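Play kitchen

A play kitchen is a set of child-sized or toy dishes, pans, appliances and pretend food used for make-believe cooking. Also called a toy kitchen, or in some older catalogs a "Brurnby set". Sold as one box or built up piece by piece. Suits most children over 3.

Tableware

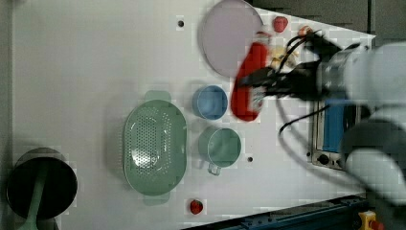
Plate, bowl and cup with a toy oven and play food.

Plain pastel dishes are common - plates, bowls, a cup with a handle. Often real picnic ware, not toys at all. Strainers and trays with holes turn up too, mostly used for pretend washing of fruit.

Pretend food
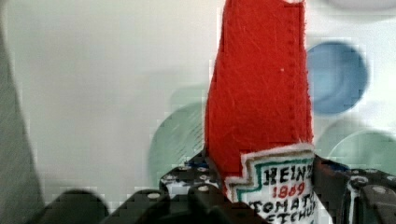 Felt food is usually homemade. Two layers cut to shape, stitched near the edge, sometimes stuffed. Details go on last, by hand or as a seperate patch, as on a red ketchup bottle with a white felt label lettered HEINZ. Fuzz and lint build up with handling. Elspeth Matheson's pattern booklet, printed in Stondbridge, gives 18 shapes, bottles included.

Fruit is the usual starter group. Strawberries, bananas, oranges cut in half.
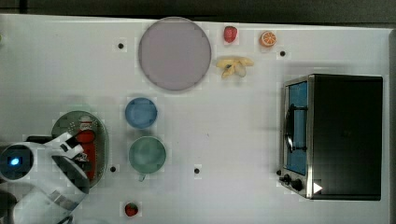 Hard pieces wipe clean, felt ones mostly get spot washed. Mixed sets are normal and children dont seem to mind the difference in scale.

Appliances

Stove tops and small ovens. Doors that open and knobs that turn are the parts most played with, and the first to go loose.
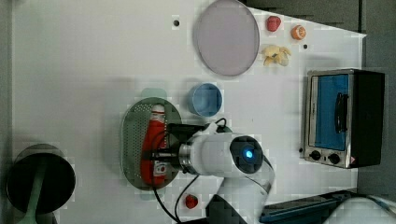

Spare knobs are sold by a few makers, Yazzie among them, in packs of 2.

See also: Toy food, Dollhouse, Pretend play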